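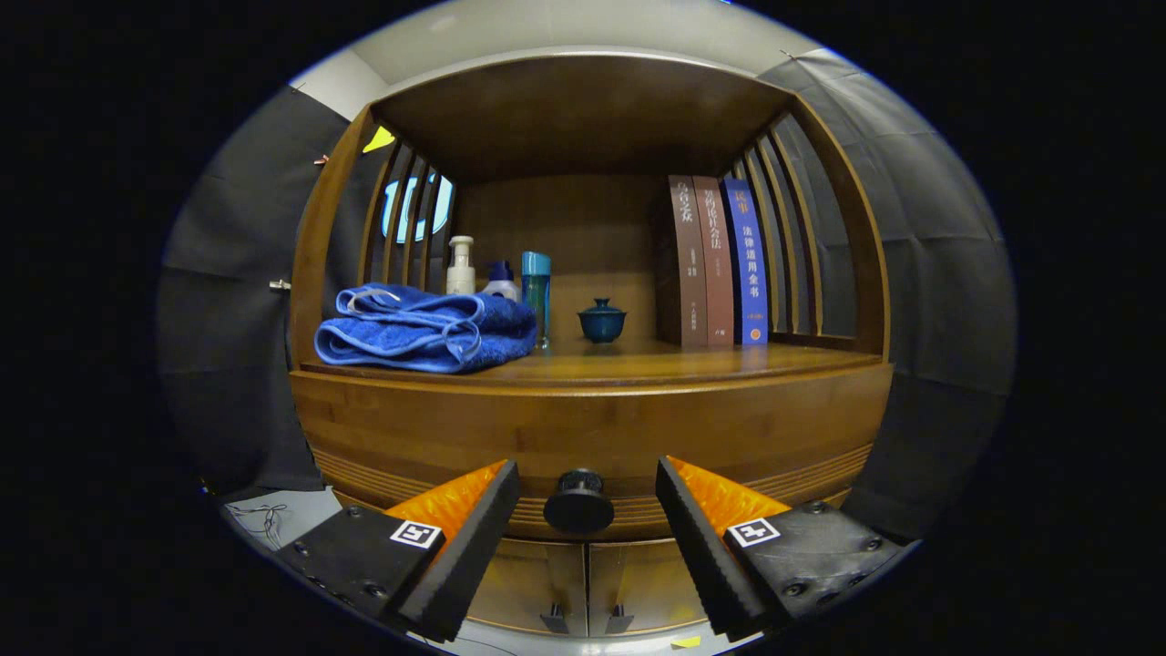

Keeping dry dog food fresh

A 40-pound bag is cheaper by the pound, but only if the dog finishes it before the fat in the kibble goes stale. Stale kibble smells like old paint or crayons. If your dog sniffs the bowl and walks off, smell the bag first.

- **Keep the food in its own bag.** Roll the top down, clip it, and set the whole bag inside a bin with a tight lid. Kibble poured straight into plastic leaves oil on the walls, and the next batch picks it up.
- **Write the opening date on the bag** in marker. I try to finish one within 31 days.
- **Wash the bin between bags.** Dish soap and warm water, then let it dry overnight with the lid off.
- **Pick a cool spot.** A hall closet is fine. The garage is not, at least from spring on.
- **Keep the scoop out of the food.** Hang it on a hook and wash it with the dishes.

For a small dog, buy the 13-pound bag, even if it costs more per pound. You can also split a large bag with a neighbor. Brisa Galindo and I did that from February on, and neither of us has thrown any out.

Canned food, once opened, goes in the refrigerator in a covered glass dish. Take it out a few minutes before feeding if your dog won't eat it cold.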